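Print this thread | E-mail to a friend
Filed under: Campers & Conversions > 12 Volt and Other Sorrows
142 views | 10 replies (older replies hidden)

Six-way fuse box, does the order matter?

wandapettigrew
I am wiring the leisure side of a van I bought in March, and I've got as far as the fuse box, a plain black six-way from Allico. The instructions are one drawing and a warning in four languages not to ignore the drawing. Do people put the big fuses nearest the feed, or the small ones, or whatever comes out of the bag first? My brother-in-law says it makes no odds. He also said the roof vent wouldn't leak.

lins_and_needles
Your brother-in-law is right about this one, if each way has its own feed. Put them in whatever order you can remember at night in a lay-by with a torch in your teeth.
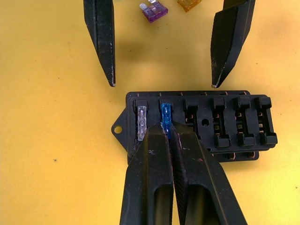 I go by what I'll need first. Lights at one end, water pump next to them, then everything I could live without until morning. When I did mine I started from the end with the mounting tab, so the clear one went in first and the blue one beside it, and I left the other four ways alone until I had something to put on them. An empty way does no harm. A fuse with no circuit on it is just an ornament.

marcusb_wimau
Disagree. Order matters a great deal, only not to the electricity. It matters to the poor soul who buys the van off you. Mine had been "remember in a lay-by" wired by a previous owner with a better memory than mine, and I spent a whole evening finding out that the fridge was on the one marked HORN.

lins_and_needles
That's an argument for labels, Marcus.

marcusb_wimau
It is an argument for order AND labels. Labels fall off. I've got 2,283 posts on here and almost half are me telling people that labels fall off.

sunita_h
Can I ask the dull question: what sizes is she using? Going by the usual blade colours, clear is 25 amp and blue is 15. If the lights are on a 25 and the cable is the thin stuff, the cable becomes the fuse. Lins, what is your lighting run wired in?

lins_and_needles
Thick stuff. Left over from the pump. But fair point, and Wanda shouldn't copy me without checking. Match the fuse to the cable first and have opinions about the order afterwards.

wandapettigrew
I had been choosing by colour, in the sense of which ones looked nice together. I'll stop.

solene.m
I fill from the far end and keep the first two ways free for whatever my husband buys next. He always buys something next.
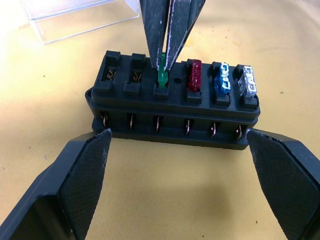 My order, since Marcus will ask

Working back from the far end: clear, blue, red, then green. Green is the usual 30, so it wants proper cable behind it, and mine sits just the other side of the little round hole in the top, so I can find it by feel. It feeds the inverter, which my husband also bought.

marcusb_wimau
I was going to ask. And where is this written down?

solene.m
Inside the cupboard door, in pencil. Pencil does not fall off.

sunita_h
Pencil rubs off on the towels.

marcusb_wimau
I'd like it noted that I am the only one here with a laminated diagram.

wandapettigrew
Noted. I've ordered more cable and a pencil. Does anyone know if the screws are meant to come with the box?

lins_and_needles
No.

Was this thread useful? 10 people said yes
Share (3) | Print | E-mail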